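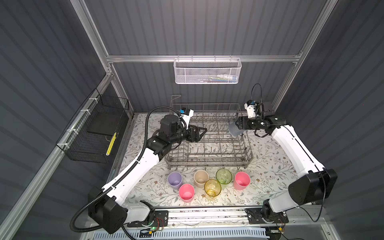
Photo: Tultbridge bench, from the list's shared files

List home | Threads | Archive | Search | Log in

Reading time: 3 min

Re: wrist camera or fixed camera for the cup rack task

On the Gelow list in October, the Skevasow bench wrote:

> We have two arms on a rail, parallel grippers, and one fixed camera over
> the table. Wrist cameras are on the order form but we could drop them
> and buy a second set of fingers instead. Has anyone run the dish rack
> job both ways? We mostly care about clear cups, which our fixed camera
> loses against the wire. Also, are you still on the Naseri controller,
> and does it cope with both arms over the rack at the same time?

Keep the wrist cameras on the order. We ran it both ways on the setup in the photo, same arms, same rack, same mix of cups, and we would not go back to the fixed view alone.

Figures first. We logged 3279 tries in all. Of those, 2539 had the wrist cameras switched on and the rest used the fixed camera only. With the wrist cameras on we had 398 failures. With the fixed camera alone we had fewer tries and still a worse rate, but part of that was a bad finger pad we didn't catch until late, so I don't want to quote a number for it. I can send the raw log if you want to sort it out yourselves.

On see-through cups: the gray one in the right gripper is the one to watch. Against the gray wire of the rack the fixed camera often put its rim in the wrong place by a finger width. The wrist camera gets close enough that the rim shows up. The pink and lavender plastic cups gave no trouble with either view. The yellow glass one has a textured surface and I expected it to be hard, but it was only a little worse than the plastic.

The printed mat is a separate question. Our first detector picked up leaves as cup edges. Retraining fixed most of it. If you are starting fresh, train with a patterned mat from day one and you will save yourselves a round.

Grippers. We stayed with the plain parallel ones. We tried a softer pad for the glass cups and it held well, but it was thick enough to catch on the tines when the arm let go. Thinner pads, changed more often, worked better for us. So if the choice is second fingers or wrist cameras, I would take the cameras and cut your own pads from sheet.

Cable routing matters more than I thought it would. The cable on the wrist camera needs a loose loop above the wrist or it pulls tight when the arm reaches over to the far side. Too much loop and it snags on the rack handle. Ours took three goes to get right. Turn the rack so the tall handle is at the back before you set your start poses.

Yes, still on the Naseri controller. It will run both arms over the rack together, but we keep a no-go strip down the middle and only one arm may be in it. Without the strip we had two wrist bumps in one afternoon, no damage. The strip costs some time per cup. The newer firmware is meant to handle this better and we have not tried it.

One thing I can't answer is how the cameras hold up over a long run. One of ours began dropping pictures after over 656 cups and came back when we reseated the plug. It has been fine since, but that is one camera.

What fixed camera are you using, and how high is it mounted? If it is well above the rack you may be losing the rims to the angle, and moving it lower would be a cheap thing to check first.

Tultbridge bench

Recent threads
Re: finger pads, where to buy sheet
Naseri controller: firmware notes
Rail spacing for two arms
Gelow list: change of posting address
Lighting for clear plastic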